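Flarkivis Laboratory Equipment Planning Group
Minutes of Meeting

Date: Sunday, July 9, 2023
Chair: Su-bin Kang
3 comments | 9 shares

1. Minutes of the previous meeting

The minutes of the April meeting were approved with one correction. Under item 4, the service agreement with Givunard should be listed as pending and not as signed.

2. Replacement of gripper fingers

The Chair presented the request for 24 spare finger sets for the arms used in tableware handling. The current supplier, Sustness, has offered delivery in 30 days from receipt of order. Members asked whether a smaller first order was possible. The Chair replied that Sustness will accept a split order but will charge shipping on each part of it.

The group agreed to place the full order, subject to written confirmation of the price. The cost will be charged to the parts and repairs line.

3. Tabletop work cell

The group reviewed the state of the tableware cell in connection with the budget request for the second half of the year. The request covers tableware, a non-reflective table cover, and cable guides for the arms. The present tabletop is glossy and mirrors both the ceiling lights and the items set out on it. Members working on the vision software asked that the cover be treated as the first priority.
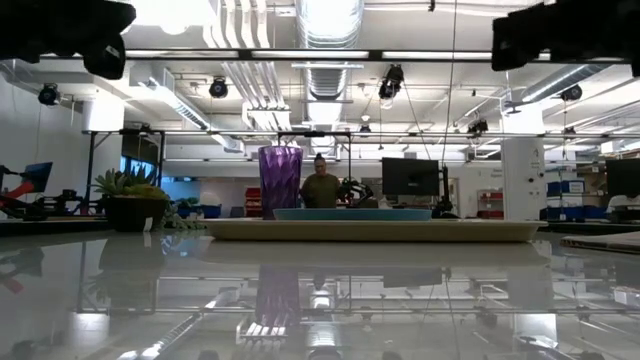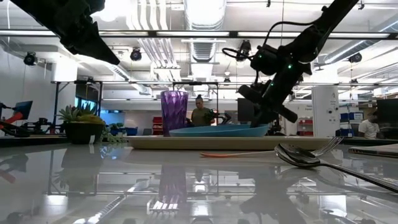
Tableware cell: cream-colored tray with purple drinking vessel, potted succulent at left.

It was noted that the shallow bowl and the flatware are the items most in need of duplicates. The reflective surface of the metal spoon was raised as a separate matter, and it was agreed that no change to the flatware would be made before the table cover has been tested. The plant is to remain part of the standard table setting.

Approved: purchase of one table cover in a matte finish, and 20 additional pieces of tableware. Cable guides were deferred until a sample can be fitted to one arm.

4. Second work cell

Two proposals were received. Givunard quoted for a complete cell with arms, frame, and installation. Song quoted for the arms only, with the frame to be built in house. The group did not reach a decision. Members were concerned that the Song quotation leaves out training and that the Givunard quotation combines installation and first-year service in a single figure.

Action: the Chair will ask both firms for revised quotations with installation, training, and service shown on separate lines.

5. Storage

A request for more shelving was withdrawn. Existing bins will be relabeled before any further purchase is considered.

6. Other business

The request form for purchases now requires a budget line number. Forms without one will be returned to the sender.

Minutes submitted to the Chair for approval.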